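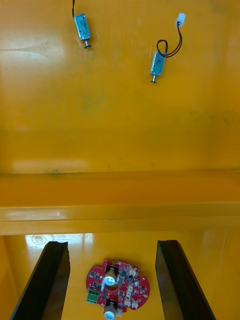
A two-armed robot built to sort salvaged electronics is coming together at Flola, the shared workshop on Taltby Street, and members got a good look at it on Tuesday evening.

The machine is the work of Fotis Drakos, a retired elevator mechanic, and Chathurika Mridha, who teaches evening soldering classes in the same building. They call it Braltia. The idea is simple to say and hard to do: tip out a pile of parts from dead appliances and have the arms put boards, solenoids and wiring into the right bins, so people can find what they need for their own repairs.

"I have spent whole Sundays digging for one connector," Mridha said. "If this thing can hand it to me, I'll bake it a cake!"

The pair started in May with a bench and a pile of donated cable. Since then they have put 305 hours into the build and spent $3,835 from the workshop's project fund, most of it on the grippers and the wiring that feeds them.

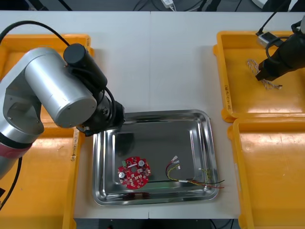 The two arms at the work table, with a circuit board and a wire harness in the metal tray.

Circuit boards came first. They are stiff, and Drakos says the arms took to them quickly once the finger pads had been filed down a little. Wire is a whole different animal. It bends, it springs back, it hooks itself on everything nearby, and a bundle never lies the same way twice. Drakos has rewritten the wire routine 5 times and sounds delighted to be starting on a sixth.

"Every version is a bit less clumsy," he said. "Last week I cheered so loud that the pottery people came in to check on me."

The software runs on a secondhand desktop machine, and Mridha wrote most of the part that decides which bin an item belongs in. She plans to post the code and the full parts list on the workshop's website, so other shops can try a build of their own.
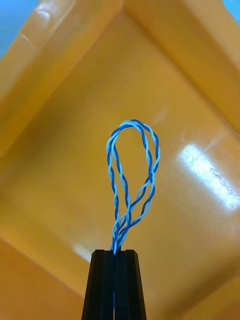

Can members bring in their own scrap for the robot to sort?
Small parts are welcome at the front desk during open hours, as long as batteries have been taken out first.

An open evening is planned once the wire routine settles down, with room for 20 visitors at a time. Drakos is also looking for more old harnesses to practice on, the messier the better.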